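Buscar en el sitio Introduzca su búsqueda Buscar

Drevico publica los resultados de su evaluación sobre tareas domésticas automatizadas
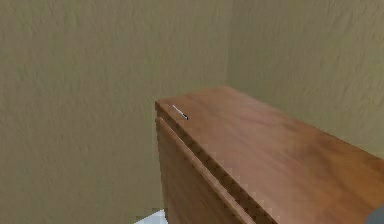 8 de septiembre de 2019 — Drevico, en colaboración con el laboratorio Dumeo, da a conocer el informe de su evaluación de robots manipuladores en tareas del hogar, concluida en agosto. El estudio comprende 904 ensayos en entornos simulados, con trabajos sencillos como recoger un objeto pequeño de una mesa, abrir un cajón o doblar un paño.

De los ensayos realizados, 348 se completaron sin intervención del operador. Los objetos finos y alargados apoyados sobre superficies planas figuran entre los casos de mayor dificultad, tanto por su localización como por el agarre.

«Los sistemas actuales no están en condiciones de asumir las labores de una vivienda corriente», señaló Darlene Gauthier, directora de investigación de Drevico. «Sí observamos avances en tareas acotadas, con mobiliario conocido y tiempo suficiente».

El límite fijado para cada ensayo fue de 45 segundos. Kalevi Mäkelä, responsable de simulación en Dumeo, precisó que los resultados obtenidos en entornos virtuales deberán contrastarse con equipos físicos antes de extraer conclusiones comerciales.

La siguiente fase prevé 13 tareas nuevas, entre ellas varias propias de taller — clasificación de piezas y reposición de herramientas —, y contará con la participación de la firma Bouchard.

El informe completo puede solicitarse al departamento de prensa.

Contacto: Departamento de Prensa de Drevico | © 2019 Drevico. Todos los derechos reservados | Volver arriba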